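5.3 What the wrist view adds, and what it may be hiding

The gain reported in Section 5.2 for the wrist-view policy is large enough that we distrust it. Adding the wrist stream to the Farah baseline improved placement on the cluttered drink table, and the easy reading is that the policy now sees the objects better. We do not think the evidence supports that reading yet. The same improvement would appear if the policy had learned a handful of background cues that happen to go along with the correct motion, and a tabletop full of bottles offers plenty of those.

The objects in this study were chosen to be awkward at close range. Paper cups stack, so one cup can pass for two and two can pass for one. Clear bottles borrow their color from whatever stands behind them. A cup may also hold trash, and a policy trained to treat cups as empty vessels has no reason to handle that case well. We kept used cups in the set for this reason, although it made the labels harder to agree on (Figure 4).

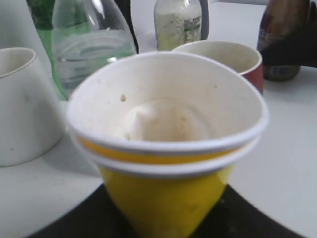 Figure 4. Wrist view of two nested yellow paper cups on a dark round base. Crumpled white tissue or paper lies in the upper cup. Another cup, bottles and a jar stand behind.

Nested cups are the case where we expected the wrist stream to help most, and it is also the case where our scoring is weakest. The two rims lie close together at this range. An annotator who knows the stack is there will find the second rim at once. Whether the encoder uses it is a separate matter. Our probe, a linear readout trained on frozen Pitumwood features, separates single cups from stacks on the held-out views, but it also separates them when the lower rim is masked. Something else in the view is giving the answer away. The height of the upper rim is one candidate. The position of the arm at the time of capture is another, and we did not control for it.

Contents are a second problem. The label scheme inherited from Maltico has one field for "filled" and one for "empty", with no entry for solid waste. Our annotators first split on cups containing tissue, some marking them filled and some empty, and the rule we settled on (anything inside counts as filled) is convenient for scoring and poor as a description of the task. A robot that pours into a cup and a robot that throws a cup away need different answers. We therefore report contents accuracy only in the appendix and advise against comparing it with numbers from other groups.

The third problem begins once an object has been grasped. A held container comes so near the lens that it fills the middle of the view and loses its fine detail. Printed text on it is then of little use. The neighbors, which the policy must avoid on the way out, are seen only at the sides.

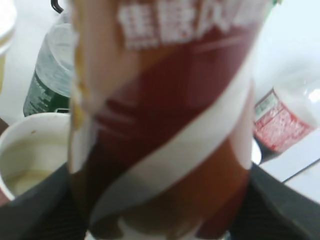

Under these conditions we would expect a policy that depends on the wrist stream to do worse, and it did not. Success after grasp was the same with and without the wrist input in 9 of the 25 layouts, and better with it in the rest. We first took this as a sign of robustness. A closer look suggests a duller explanation: the policy may simply be carrying out the retreat motion it saw most often in training, with the wrist stream telling it little more than that the grasp has closed. Replacing the post-grasp wrist input with a single stored view from the same layout changed the outcome in only 2 layouts. That is hard to square with any claim that the policy is reading the clutter as it moves.

It might be objected that a stored view from the same layout still carries layout information, and this is fair. We do not have the stronger test, in which the stored view comes from a different layout with the same object in hand. The Endow replay tool did not support swapping streams across layouts when the runs were made in September, and repeating them by hand would have brought in timing differences that we could not rule out as a cause.

We draw a narrow conclusion. The wrist stream improves the numbers on this table, with these objects and this arm. It has not been shown to improve the policy's grasp of what is nested, what is filled, or what stands beside the held object. Earlier work on similar setups, our own included, has treated the first result as if it established the second. The tests in Section 6 are an attempt to pull them apart, beginning with the arm position at capture, which is the cheapest confound to remove and the one we should have removed first.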